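Week 9 - Learning from simulated demonstrations

Welcome back! Today we get to my favourite result in the unit, and I hope it becomes one of yours. The question is simple: if a robot policy learns in rendered rooms, how much does the look of those rooms matter? 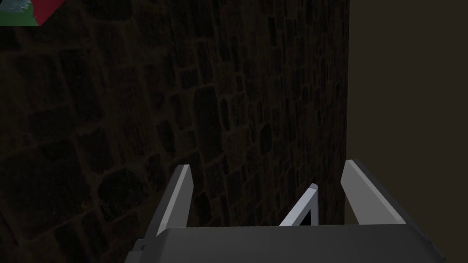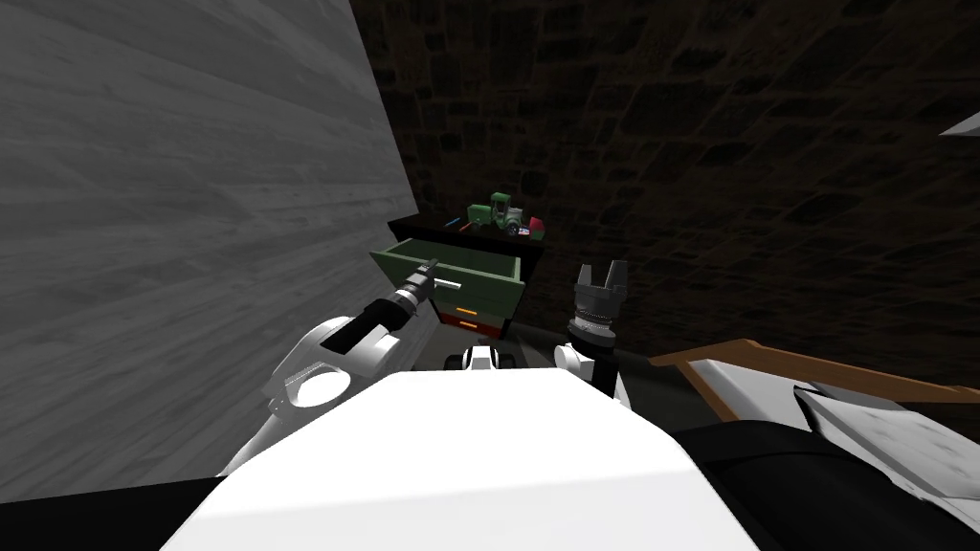
Fig. 9.1 Simulated views, both with a stone wall behind a gripper. In the second, the left gripper is at the handle of the open green drawer.

The Winthorpe study trained one policy on 500 demonstrations in a single room, and another on the same number spread over 75 rooms with different walls, colours and clutter. Same task, same network. The varied set won easily on rooms neither policy had met - a lovely result, and cheap to repeat!

Think about what each view offers a learner. A close view has great detail near the fingers but can miss the drawer entirely.

Before the lab, read the Bistby notes on randomizing textures and bring one question.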